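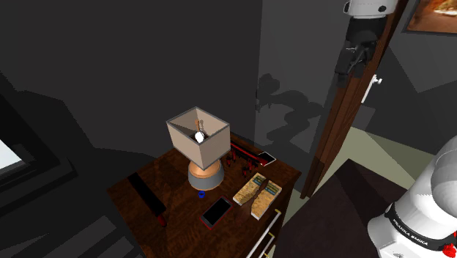
**Duties on low-value parcels: how are small sellers booking the landed cost?**

**dryfreight** wrote:

I sell replacement lamp parts and small hardware through two marketplaces, Kisden and Melus. Most stock ships in bulk to a warehouse in Ohio, but a portion goes direct from the supplier to the buyer in single parcels. Kisden has announced that starting in April it will collect duty and import tax from the buyer at checkout on cross-border orders and remit it through its own broker. Melus is leaving it with the seller.

My question is on margin reporting. On Kisden the duty never touches my account, so my gross sale looks lower than the same item sold on Melus, where I set a duty-inclusive price and pay the broker myself. Last quarter I had 1,309 direct orders, 968 of them on Kisden. If I compare margin percentages between the two channels as reported, Melus looks worse on every item, even where the dollars I keep are identical.

Do you gross up Kisden, net down Melus, or leave both alone and compare dollars per unit?

---

**ledger_left** wrote:

Net down Melus. Duty is a pass-through in one channel and a cost in the other, and you want a common base. Take the duty out of the Melus price, put it in a clearing account, and run margin on what remains. Your percentages will line up.

Grossing up Kisden means inventing revenue you never received. I would not want to explain that to a lender.

---

**Kwaku Ametepe** wrote:

I disagree with netting down in the books. On Melus you are the importer of record or you are paying on behalf of one, and the buyer has a contract with you for a single price. Depending on how the terms are written, that duty is your cost of goods. Moving it to a clearing account because it makes a chart tidy is a presentation choice, and it should stay in the management report.

Keep two layers:

1. Books follow the legal terms of each channel. Kisden duty is absent. Melus duty sits in landed cost.
2. Channel report strips duty from both sides of Melus and shows contribution per order in dollars.

Check who the Kisden terms name as importer after the change. If they name the seller, an audit of the declared values still comes to you even though Kisden handles the money.

---

**ledger_left** wrote:

> Moving it to a clearing account because it makes a chart tidy

It's not for the chart. If the Melus listing shows duty as a separate line to the buyer, the seller is collecting it for someone else. Plenty of sellers treat it that way. dryfreight, does the listing break it out?

---

**dryfreight** wrote:

It does not. One price, with "import charges included" under it. I could switch on a breakout but I'm told conversion drops when you do. I have no data of my own on that.

Kisden's terms say "the buyer, or the party designated by the buyer." I read that as buyer.

---

**ledger_left** wrote:

One price, no breakout: then I'd concede the books to Kwaku. I still say net down for comparison.

---

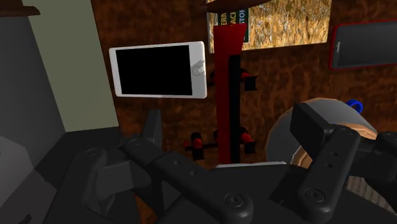

**tariff_schedule_b** wrote:

The larger problem with the comparison is returns. When a Kisden buyer sends something back, who gets the duty? My understanding is that Kisden refunds the buyer in full and then tries to recover the duty through its broker. If recovery fails, read the fee schedule closely. On the platform I use (Atinga) the unrecovered amount comes back to the seller 6 weeks later under "adjustments," with no order number attached. I had been counting it as an advertising correction for most of a year.

So your Kisden margin is overstated until those adjustments land, and you need a reserve against it.

---

**dryfreight** wrote:

How do you size the reserve with no order numbers?

---

**tariff_schedule_b** wrote:

Unrecovered duty for the trailing quarter divided by total duty on returned orders in the same period. Apply that rate to open returns. It is crude. For the first quarter on a new program you have no history, so I would reserve the full duty on open returns and release it as recoveries post.

---

**Ditte Juhl** wrote:

I do customs entry work for a forwarder, so this is from the other end.

A few things to separate:

- **Declared value.** The duty base is normally the price paid for the goods, with shipping in or out depending on the destination country. A duty-inclusive price should not be declared as the goods value if the duty can be identified and deducted. Sellers who declare the full Melus-style price are paying duty on duty.
- **Classification.** A platform broker will use whatever code its catalog assigns. Lamp parts are a good example of where this goes wrong, as the complete article and the parts can fall under different headings at different rates. Upload your own codes and check that they stick.
- **Refunds.** Recovery of duty on returned goods usually needs the original entry reference and proof of export. If the buyer posts it back without either, the claim generally fails.

I would check the first item before arguing over presentation. It changes the cash.

---

**dryfreight** wrote:

Pulled a batch of Melus entries after reading this. The declared value matches the listing price, duty included. I have asked the broker (Purnwood) whether past entries can be corrected and what they charge per line.

---

**Kwaku Ametepe** wrote:

Ask about the filing window too, and compare the fee with the duty at stake per parcel. On low-value lines the correction can cost more than it recovers. Fixing the feed going forward costs you an afternoon.

---

**ledger_left** wrote:

Agree on the feed. Don't restate prior quarters until the broker answers. If a refund is allowed, book it when it's confirmed.

---

**dryfreight** wrote:

Current plan: books per channel terms, dollars per order for comparison, full reserve on Kisden returns for the first quarter, codes uploaded to both. The feed change is in testing. Purnwood's automated reply says 2 business days.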